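Shoes first, says the builder at Ovthorpe

The arm in the shared workshop at Ovthorpe is called Lorkik, and its builder can't stop talking about it. "I wanted a job with soft, floppy things in it," he says. "Shoes are perfect — every pair is different!" He started in February.

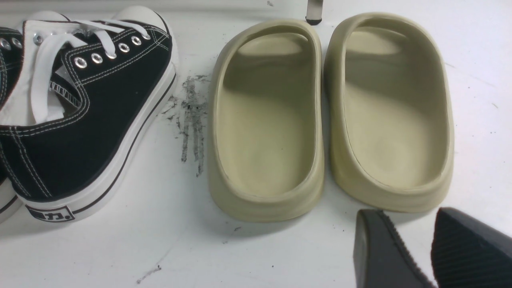
The fingers

"I love the ribbed face on these," he says. "I went through 12 versions. Foam slides are thick at the rim, so how wide you open matters a lot."
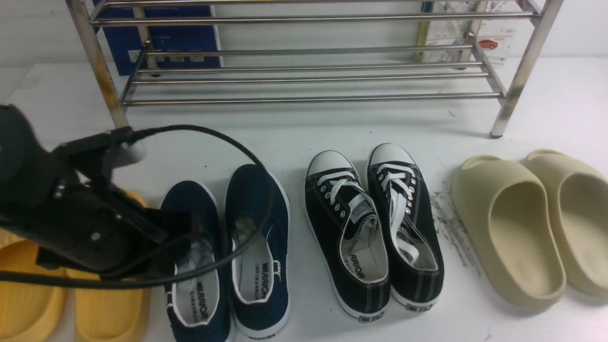
Going in from the top

The navy slip-ons get gripped at the opening. "You go in and lift, and the toe comes up."

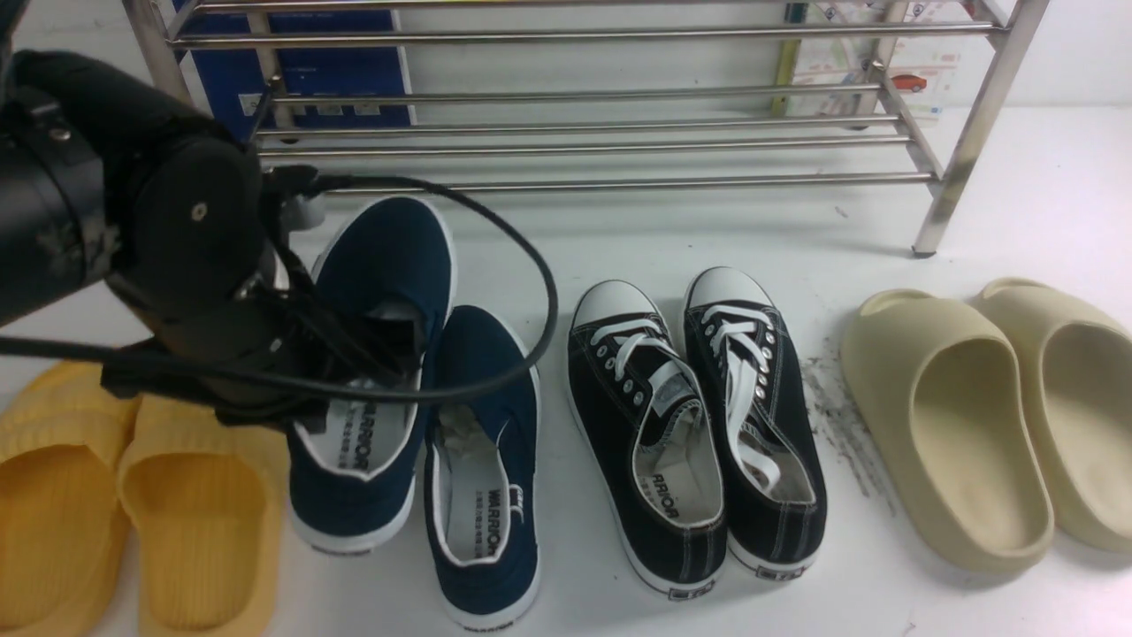

The control code, Jesard, runs on an old desktop under the bench. "It's up to 229 saved moves now, and I still get a kick out of every one!" Next he wants to teach it laces, starting with the black canvas pair.

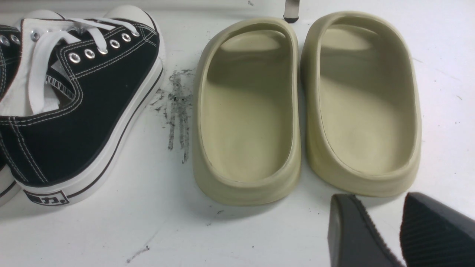 Page last changed: 10 July 2020

He's at the workshop most evenings and happy to show people the code.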